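The Quote Is the Cheap Part

Every sales deck for a robot cell has a payback slide. The one Risville's managers saw in July promised 18 months, and I have yet to meet anyone who can tell me where the number came from. Risville refurbishes office desktops, and it wants an arm to take over some of the board work: processors, memory, the jobs that make wrists ache. The arm is the easy thing to price. You call Clurer, or you call Naidu, and a quote lands the next morning.

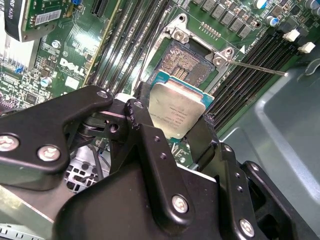

Page 50

Thenmozhi Reddy, who holds the budget, showed me that quote next to her own spreadsheet. Hers was longer. It had lines for fixtures, spare fingers, cameras, a bench that doesn't flex, and the hours of whoever has to teach the thing each new model. The quote had the arm, the gripper and shipping. "Integration" was down as to be discussed, a phrase that should make any buyer put the pen away.

Fixtures are where I'd look first. Used computers come in whatever shape the last owner bought, and a holder made for one part may be no good for the next. Printing a gray plastic plate costs very little. Drawing it, trying it and drawing it again costs plenty, and that time rarely shows up under equipment. 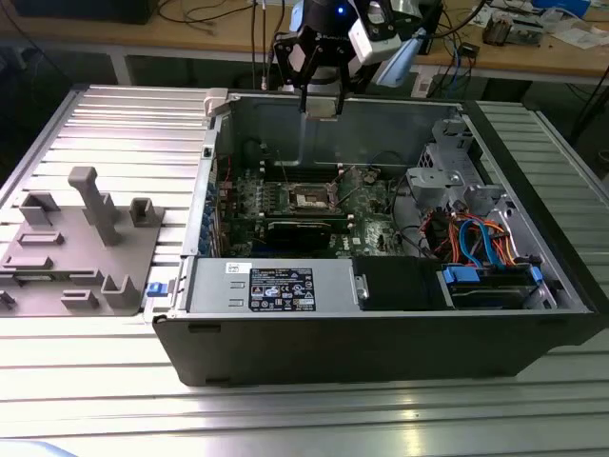

Venkatesh Chettiar thinks I'm being unfair to the vendors, and told me so at length. A buyer who can't list the parts he handles, he said, has no business complaining that the quote is vague.

Fair enough, up to a point. But the vendor has seen a lot more of these projects than the buyer has, and knows which lines get forgotten. Then there's scrap. A processor socket is full of fine contacts, and a bent one can write off a board. Reddy has put in an allowance of 500 boards for the first year. Clurer's salesman called that gloomy. He did not offer to cover the difference.
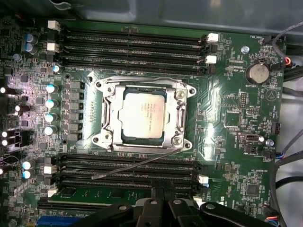
She also wants a trial clause: 2 models, her own boards, her own staff running it, and the last payment held until the cell has worked a full month. Naidu agreed in principle. Clurer wanted to use sample boards it would pick itself, and I'd walk away over that alone. A demo on hand-picked hardware tells you how well the vendor picks hardware. 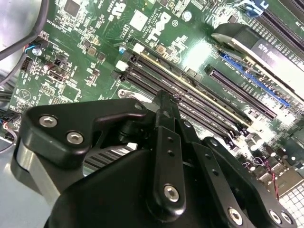
According to Hema Suvarna, the trial clause is worth less than it looks, and the money would be better spent on a service contract with a response time in writing. She has asked for one from both firms and is still waiting on Naidu's.

Reddy has left the purchase line blank for now and moved the fixture money forward, so the drawings can start before anyone signs for an arm.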